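Wirkitell README

Hi! Wirkitell is my word list for people learning to talk about cooking in Korean, and this file tells you what's in it and how I put it together. I started it one December when my kitchen notes had gotten so messy that I couldn't find the word for "simmer" (I had it written down in three places, spelled three ways).

What you get

There are over 1,000 entries in words.csv. Each one has the Korean word, a spelling in English letters, a plain English meaning, and a short sample sentence. About half the sentences are mine and the rest came from Bo-ram Lim, who also fixed a lot of my particles. Thank you, Bo-ram!

The entries are sorted into 14 topics. Soups and stews is the biggest by far, with 320 words, and baking is pretty thin. I don't bake much, so if you do, please send me things.

Columns

word: the dictionary form, always
roman: English letters, no hyphens
meaning: keep it short, one line
sample: one sentence, polite style
topic: see topics.txt
level: 1 to 4, where 4 is stuff you'd only see in an old cookbook

The levels are my own gut feeling. I moved a bunch of the knife words down to 2 last time and I'm still not sure about them.

Opening it

The file is UTF-8. If the Korean shows up as question marks, your spreadsheet program guessed wrong, so use its import menu and pick UTF-8 by hand. I've been there many times.

Known problems

Some of the regional words have no region marked. A few fermented side dishes are in twice, once under sides and once under storage, and I kind of like it that way, but it will mess up your flash cards if you don't filter first. The audio folder is empty for now.

Using it

Take it, print it, make quizzes for your class. Just leave the credits file in, and please don't sell the list by itself. If you fix a mistake, tell me which row, because I sort the file all the time and "the one near the bottom" won't help me!

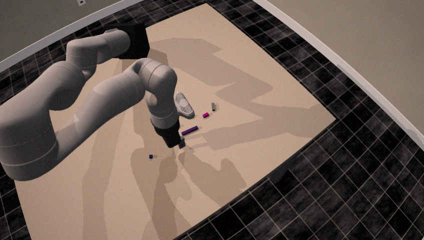 Light gray arm over a beige tabletop, computer render.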